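The club meets in a room above the bike shop, up a staircase that smells of rubber and chain oil, and by the time I get there at 4.15 it's already noisy. Six laptops are open. One of them has a cushion propped behind it because the hinge has gone. I've come to talk to the pupils who are building a virtual robot helper for the Vorklow house, and I'm barely through the door before someone asks if I want to drive.

I do want to drive. I'm terrible at it.

Vorklow is the house they've been working in since September. It only exists in a simulator, and the robot that lives there is called Otadik, a name that won a vote I'm told was very close and possibly crooked. The job they've set themselves for the Nistor Challenge sounds easy enough when the team captain explains it to me. Otadik gets a spoken request, goes to the right room, finds the right thing and reports back on where it is.

"Finding is the hard bit," she says. "People think it'll be the driving, but we had driving done before half term. Well, mostly done. It still doesn't like corners."

She puts me at the end of the upstairs hall and hands over the keyboard.

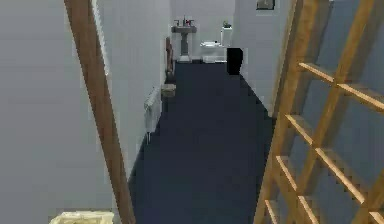

The upstairs hall at Vorklow, looking towards the bathroom.

I set off down the carpet and hit the radiator. I back up, set off again and hit the radiator from a slightly different angle. The boy beside me is very kind about it. He looks after what they call the map, and he tells me the hall has caused more arguments than every other part of the house put together.

"It's long and it's thin and the walls are plain, so the robot hasn't got much to go on," he says. "It'd think it was halfway along when it was nearly at the loo."

So what did they do? They tried three things, he says, and the one that stuck was getting Otadik to use the furniture and bits and bobs as landmarks. Every time it passes one it recognises, it corrects its own idea of where it is. He wrote most of that over a wet weekend in November and is still proud of it, and quite right too. I couldn't have written any of it, then or now.

I ask how many goes it took, and he pulls up the log to show me. Run 136 was the first one where Otadik made it the whole way down and back without touching anything. They'd been shouting so loudly that somebody came up from the bike shop to check on them.

"We've got a recording of it," says the captain. "It's really boring to watch. It's just a robot's view of going down a hall. We've watched it loads."

The team has ten members — well, ten on the register, and seven or eight who turn up if there's football on. They're between 12 and 16, and they've split themselves up without much help from the grown-ups. There's a map pair, a driving pair, a group who work on recognising objects, and one girl who does all the writing up and who corrected my spelling of Otadik twice while I was taking notes.

The object group have the corner table by the window, and it's their screen I end up spending most of the afternoon in front of.

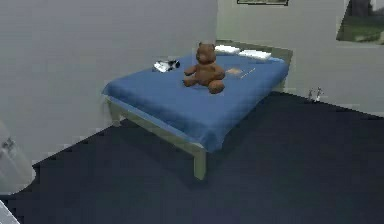 Words and interviews: the Skinico community pages
Club life | 5 minute read

"Ask it where the teddy is," says the youngest of them, so I do, out loud, feeling a bit daft. There's a pause. Then a line of text comes up saying the teddy bear is on the bed, and I'm far more pleased than I've any right to be.

He's in his first year at the club and came along because his cousin did. He told me he'd thought it would be all soldering. "I wanted to make something with wheels," he says. "And then they said it's all on the computer and I nearly didn't come back. But you can crash it as much as you want! If it was a real one we'd have broken it the first week."

That last bit comes up again and again, in different words, from nearly everyone I speak to. The club has a budget of £170 a term, and a good chunk of that goes on the room. A proper wheeled robot with a decent camera was never going to happen. The simulator runs on the laptops they've already got (slowly, on the one with the cushion) and anyone can take a copy home and carry on.

The trouble is teaching it what things look like. The object group have been labelling pictures from inside the house by hand, going through them and marking what's what, and they're up to 3000. I wince when they tell me this. They wince too.

"You get into arguments," says the girl who runs the group. "Like, is it a pencil or is it a stick? Does a toy count as a toy if you can only see its back? We had to make a rule book. It's four pages now."

Can I see the rule book? I can. Page one says that if two people can't agree after a minute, the label is "small thing" and everybody moves on. I'd like to bring that in at my house.

She says the bear was the first object they got working properly, because you can walk round it and it's still obviously a bear. Little flat things are much worse. Otadik mixes them up or doesn't notice them at all, and sometimes it's so sure about a wrong answer that they've started printing a confidence score next to everything it says. Anything low and it has to say "I think". They all do the voice for me.

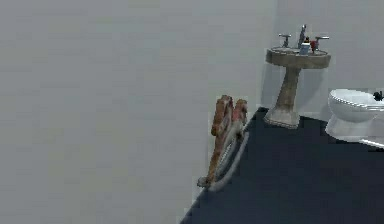

The bit they're working on now is harder, and they only started it after Christmas. Otadik has to cope with a question that has more than one part, so instead of "where's the cup?" you might ask what's next to the cup, or which room has the cup and the rocking horse in it. The captain reckons they get the first sort right most of the time and the second sort about half.

"It finds one thing and gets excited and stops," she says. "It forgets there was an and."

I ask what they'll do about the and. There's a bit of a silence, and then three people answer at once. One lot want Otadik to write itself a list before it moves. The other lot think it should do a full tour of the house first, remember everything, and answer from memory. The tour is slow, and Nistor marks you down for time. The list is quick but goes wrong if the first item's a mistake. They've agreed to build both and race them, with the losers buying the crisps.

The regional heat is in March, against teams from bigger clubs with newer kit, and I wondered if they were nervous. The map boy says not really, he's more bothered about the coach, he gets travel sick. The captain says she's nervous about the corners.

Before I go I ask for one more turn in the hall. I take it slowly this time, both hands on the keyboard, and I get past the radiator with a bit of room to spare. There's a small cheer from behind me. Then I clip the box just after it, and someone reaches over and gently takes the keyboard away.

The club is open to anyone aged 11 to 17 and you don't need your own laptop. Come up the side stairs, not through the shop, and bring a drink because the tap's still broken.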